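Home | Grippers | Wrist Cameras | Controllers | Bench Notes | Contact

Koltevness Wrist Camera Mount

The Koltevness is a bracket that puts a small camera at the wrist, looking along the gripper. It weighs 35 grams, ships with 10 screws, and needs fewer than that, which we regard as generosity.

We ran it against the Nosura mount on the same arm with the same Evonholm controller. The job was pick and place over a countertop, 672 cycles each, starting in December. The Nosura gives a wider view and works itself loose. The Koltevness stays put – and so does its view of the gripper, which takes up most of the picture whether you want it or not.

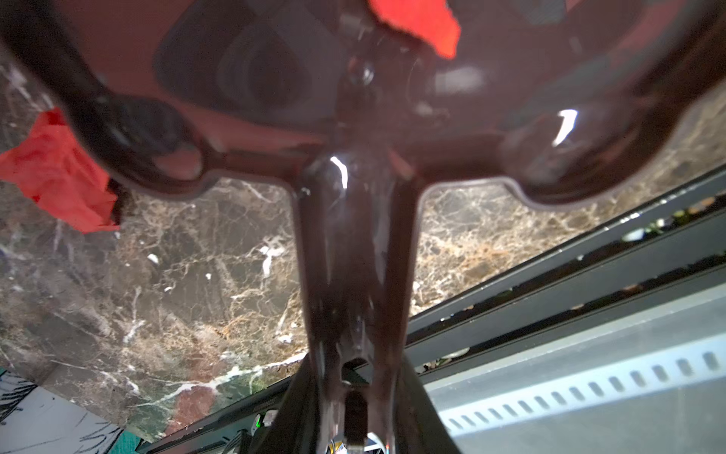
View from the wrist camera over polished marble, with the black rail at right.

Watch for glare. Glossy parts throw white highlights back at the lens, and a veined stone surface gives your vision software plenty to have opinions about. We turned exposure down two steps in the Evonholm settings and left it there. Matte tape would help too, if you can stand the look.

Fits Uniyal wrist plates without an adapter. Older plates need part 2462, sold separately, naturally.

Last updated: January 2022

Comments

gantrygoat: Does it clear the cable on the small Uniyal arm?

benchleft: Mine does, if you route the cable on the outside. The manual shows it on the inside.

gantrygoat: There's a manual?

tincal: Kept the Nosura for the wider view. I own a screwdriver.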